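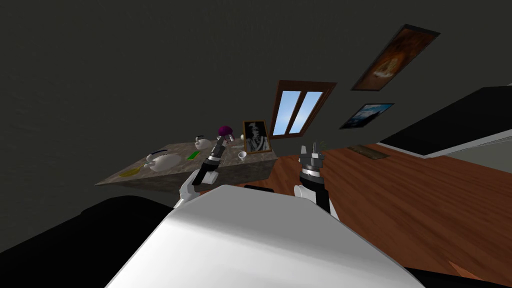

Speaker notes: The Kaltby Coast Path, access and visitor management
Session 2, Saturday, 10.15
Speaker: Lakshmi Kartha, Visitor Services

Opening
Welcome delegates on behalf of the Trust. Thank Theano Fragkou for chairing. Questions will be taken at the end.

Slide 1. The route
The path runs for 13 miles from the harbour at Kaltby to the lighthouse at Clislow. Most walkers complete it over two days and stay overnight at Jemar. The northern section crosses open heath and is suitable for families. The southern section is steeper and includes the descent to Andreadis Cove, where the steps were rebuilt last winter.
Pause here for the map.

Slide 2. Pressure on the southern section
The car park at Clislow has 100 spaces. On fine weekends in June it was full before mid-morning, and vehicles were left along the lane. The farm at the head of the lane reported difficulty in moving stock. The parish council has written to us twice on this matter. Acknowledge the letters; do not read from them.

Slide 3. Measures in place
The shuttle bus now calls at five stops between Kaltby and Clislow. Dogs must be kept on leads across the heath during the nesting season. Camping is permitted only at the Jemar site, and pitches must be booked in advance. Signs at both ends of the route have been replaced with the new design.
If time is short, omit the signs.

Slide 4. Matters outstanding
The footbridge below Jemar remains closed. Walkers are directed inland by way of the chapel, which adds a climb but offers a good view over the estuary. A date for reopening has not been agreed with the landowner. If pressed, refer the question to Theano.

Slide 5. Next season
The Trust proposes to extend the shuttle to evening services and to publish tide times for Andreadis Cove at each stop. Comments from partner bodies are invited. Forms are on the table by the door.

Hand back to the chair.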